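Weighing Small Wood Blocks: Project Report
Chinyere Babalola and Benito Requena
Course supervisor: Denise Pickering

Aim. See how much small cubes vary in weight when they're all cut from one length of wood. Colin says cubes from the same stick should match. We doubted it.

Materials: 9 cubes, numbered in pencil. Small flat scale. The marble-pattern mat, because the slats underneath are no good for a scale.

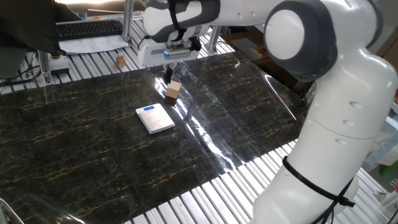

Method. Zero the scale, one cube on, wait for the number to settle, write it down, cube off. 3 weighings per cube. Zero again every time, even if it already says zero. We skipped this on the first afternoon and had to throw those readings out, so the notebook really starts at page two.

Placement matters more than we thought. Near the rim of the scale the reading wandered. In the middle it was fine, so all the readings we kept are from the middle. 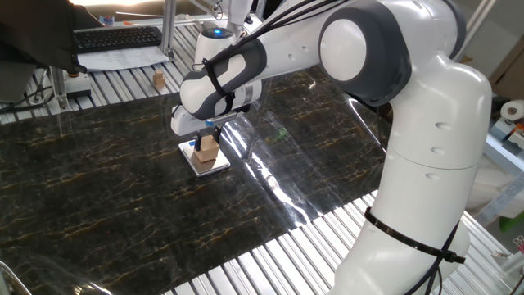 Results. Cubes do differ. Cube 4 was heaviest in every round, cube 7 lightest. Repeat readings of the same cube agreed much beter than readings of different cubes, so we think the diference is the wood and maybe the sawing.

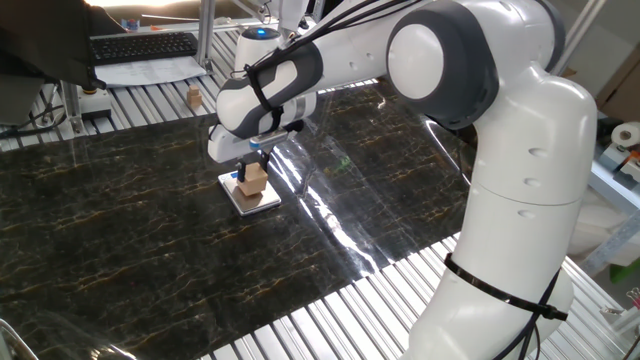 Problems: drafts when the door opens. Sawdust on the scale, wipe it. Pencil numbers rub off, use pen.

Still to do: measure the sides so we can work out density. Full table in appendix, Benito has the file.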